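Review: the Rulik hand controller, after a spring and summer of kitchen demos

I put off writing this one for a long time, partly because I kept changing my mind and partly because the firmware update in April fixed two of my loudest complaints. So if you read my grumbling in the old comment thread, please set most of it aside!

For anyone new, the Rulik is a handheld grip with a trigger and a thumb wheel. You move your hand, the arm moves with you, and the software saves the whole thing as a demonstration. I bought mine from Chidiac with my own money. It came in a padded case with a charging stand, a lanyard I have never used, and a manual that is much better than it needed to be.

Most of my sessions are kitchen work at the counter, with plates, trays, bits of pretend food, that sort of thing.
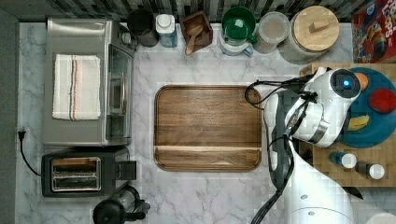 What won me over is how gentle the small movements feel. My last controller, a Zutov, had a tiny hitch every time I slowed down, and you could see it in the recordings afterward, a little shiver right before each grasp. The Rulik glides. I recorded 50 demonstrations over one long weekend and kept all but 9 of them, and those were my own fault for rushing (I had a pie in the oven at home and it was on my mind).

The trigger is lovely too. It has a soft first half and a firmer second half, so you can close partway on something like a banana and wait there while you think. I wish the thumb wheel were as good - it turns the wrist, and it is far too eager. Turn the sensitivity down to the second notch before you do anything else.
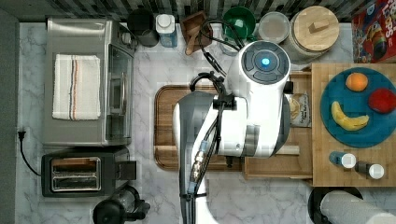

By Dima Awad
Posted December 26, 2020

Now, hand guiding. A lot of you wrote to ask whether you should skip the controller and just push the arm through the task yourself, and I still do that for the first try at anything new. You learn where the elbow wants to go, and you find the awkward reaches over a tall plate rim or past a canister. But my shoulders are done after 11 rounds, and with the Rulik I can sit on a stool and carry on all afternoon with my tea beside me.

Battery life is fine. The Plillcombe plug-in loads quickly, though it forgets my folder every time I close it, and I do wish somebody over there would look into that. The internal log stops at 2000 entries and then starts writing over the oldest, so please export as you go. I lost a very nice afternoon of tray work that way.

I'd buy it again, and I'd buy the spare grip sleeve with it.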